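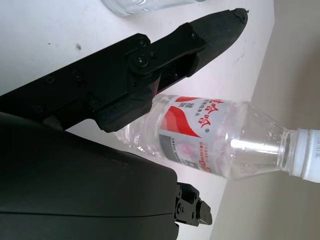 The great bottle clear-out

8th May, and I'm writing this standing up with a piece of toast, so bear with me.

I have a bottle problem. Not the fun sort. Water. Plastic bottles of water, in the car, in the rucksack, behind the bedroom door, one in a welly. I buy one at the station because I've forgotten mine, drink a third of it, screw the lid back on, shove it in a bag, forget it. Then do the same again on the way home. Been like this for years and I only really noticed when I couldn't get the hall cupboard shut.

So this week is bottles. All of them out, on to a table, one by one, and a decision made about each.

What I found

Car first. Door pockets, under the passenger seat, the boot. Under the seat was worst, they roll forward when you brake and then roll back and you never see them, you just hear them. I'd got used to the noise. Thought it was something to do with the exhaust.

Then the rucksack. Then the other rucksack. Then the big blue shopping bag that lives inside a different shopping bag. Then the desk.

Most were the ordinary sort from the shop on the corner. A few more interesting. The one at the top of this post has a white label with big red Chinese characters on it and a sort of red swoosh, and a grey band along underneath. Can't read a word of it. I do like the label though, much more cheerful than the usual mountain and a drip. Clear bottle, white cap, water in it. It went on the table lying down like the rest, becuase standing them up turned out to be asking for trouble. One goes, they all go.

The sorting

Three lots.

Drink soon — sealed, in date, never been in the car. Smallest lot by a long way.

Plants — opened, or can't remember, or been somewhere warm. The plants don't mind. The fern in the bathroom has done very well out of my bad habits.

Empty — squash flat, lid back on, recycling. Our lot want the lids left on now. It used to be lids off, and I spent ages last year taking every lid off like a good citizen and keeping them in a jar, and now I've got a jar of lids. Anyone want a jar of lids?

Labels I leave on. Life is short.

I did start peeling one, to see if it would come off in one go. It did not. Glue all down my thumb.

The sums

Made the mistake of looking back through my spending. There's a little app, Lusura, that I put everything into when I remember, and it lets you search by word. I typed in "water" and it found 193 entries. ONE HUNDRED AND NINETY THREE. That goes back to when I first started using it, so it's not one year, but still. And it doesn't include the times I paid with coins or got one in a meal deal, where it just says "lunch".

I shut the app and had a biscuit.

The new system (there's always a new system)

In February I bought a proper metal bottle, a Rutidau, dark green, was in the sale. Used it every day for a fortnight and was very smug. Then the seal went a bit whiffy and I put it in the sink to soak and that was that, it moved to the windowsill and has been there ever since with a pencil in it.

So it's back out. Took the seal off, it pulls out if you get a teaspoon handle under it, gave it a good scrub with bicarb and an old toothbrush. Left it overnight. Smells of nothing. Could have done that in February, obviously, would have taken me two minutes.

Rules, such as they are:

Green bottle lives by the keys. Not the kitchen, the keys. If it's in the kitchen I walk straight past it.

Fill it the night before. I'm no use in the mornings.

Lid off to dry when I get in, seal out once a week.

No bottle stays in the car overnight. Any bottle. This one I'll break by the weekend, I can feel it.

And I'm keeping 2 sealed ones in the hall cupboard for when the water goes off, which it does on our road whenever anybody so much as looks at the pavement with a digger. Two is plenty. I don't need a reservoir.

What about the shelf

The cupboard shelf where they'd all built up is empty now and I want to get something on it before it fills itself. I've got one of those slatted racks from Narnov, the flat packed one, still in the box under the stairs. It's meant for shoes but I reckon it would do for tins. Will measure. I say that, I haven't got the tape measure, it's in the shed, and the shed is its own post.

Also found while looking for bottles: a glove (left), a library book that is very much not mine to still have, a bag of bulbs that should have gone in last autumn, sprouting away in the dark poor things. Put them in a pot anyway. We'll see.

Still to do

Gym bag, haven't dared.

The bag on the back of the bike.

Wipe the table down. There are rings on it from the ones that did stand up, and a sticky patch I don't want to think about.

Take the crushed ones out before bin day, they've got their own sack by the back door and the cat has decided it's a toy. Crackle crackle crackle at four in the morning.

Right, toast's gone and I'm late. Coats next, if anyone has ideas about hooks that don't pull out of old plaster please leave a comment, I've already lost one chunk of wall this year.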